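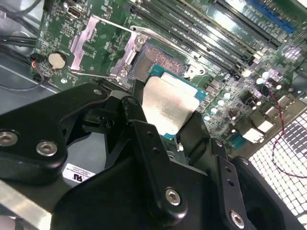
Finally writing up the Kinnunen open day, which I've been promising a few people since I got back. Short version: go if they run another one. Long version below, typed fast because I have to be out the door by six. It's a repair and refurb place out at Indley, they take in old office desktops by the pallet and send them back out to schools and so on, and for the last while they've been trying to get a robot to do the fiddly bits. The one everybody crowded round was the processor job. Chip held by its edges, load plate swung open, all those tiny pins waiting in the socket. I have done that with my own fingers maybe a dozen times and I hold my breath every single time. Watching a pair of big black metal fingers do it was worse!

Getting there. Took the bus to the Zistley stop and walked, do not do this, there is no footpath for the last bit and the trucks don't slow down. There's parking behind the building. I didn't know that. Sign is on the wrong side of the fence.

Tour was in groups. Ours got the sorting floor first - shelves and shelves of grey and black towers, a colour sticker on each for what's wrong with it. Yellow is memory, blue is power supply, I forget the rest. Our guide said they get through 400 machines in a decent month and would like it to be 700. She'd been doing boards by hand for years before the robots came in and you could tell, she picked one up and named the fault before she'd turned it over.

Then the robot cell. They call it Erer, no idea why, I asked and got three different answers. It does one thing at a time. Pick up the chip from a tray, move over to the case, line up, come down slowly, let go. The board stays in the case the whole time, which surprised me, I figured they'd pull it out flat on a bench. But no, case on its side, arm reaches in past the cables and everything. Apparently pulling the board is most of the labour so there'd be no point otherwise. Fair enough.

What I hadn't thought about is how little room there is. When I do it I've got two fingertips and I can sort of feel the thing settle. The gripper is chunky. Thick plates, hex screws all over. And right next door you've got the memory slots and the load plate sticking up, so there's only a few ways in. They told us they spent most of April just on the approach angle. A whole month on which way to lean.

They did four runs while we stood there. Three went fine. On the other one it stopped partway down, sat there a moment, backed off and put the chip back in the tray. I thought it had broken but the guide was delighted, said that's exactly what they want, if the push back feels wrong it quits before it bends a pin. A bent pin means a dead board more or less, and each board they lose is about the only thing that really costs them. Somebody behind me asked how many they'd wrecked getting to this point. Over 50. She didn't even blink. There's a box of them by the door and you could take one home, so I did. It's on my desk now, holding down the gas bill.

Question time was good. A kid asked if it ever gets bored. An older fellow wanted to know about thermal paste and would not let it go - they still do that by hand, and the cooler as well, and closing up the load plate. So there's a person at the cell the whole time anyway. I asked if it was faster than the person and got a pretty straight answer, which was no. Not yet. It's slower but it'll do it at two in the morning. Hmm. I went back and forth on that on the walk to the bus.

Also there was a sausage table and it was very good. Onions done properly.

Bits I didnt get to: the screen repair room (queue was out the door), and the talk on wiping drives, which I'm told was the best thing all day. Typical. If anyone went to that one please leave a comment, I want to know if they're really shredding the old ones or just drilling them.

They had 390 people through by lunch acording to the board at the gate, so I'd guess they'll do it again. There's a mailing list sheet at the front counter. My writing was terrible so I probably signed up somebody else.

Right, shoes. More on the desktop I bought from their shop shelf once I've got it going. It has a rattle.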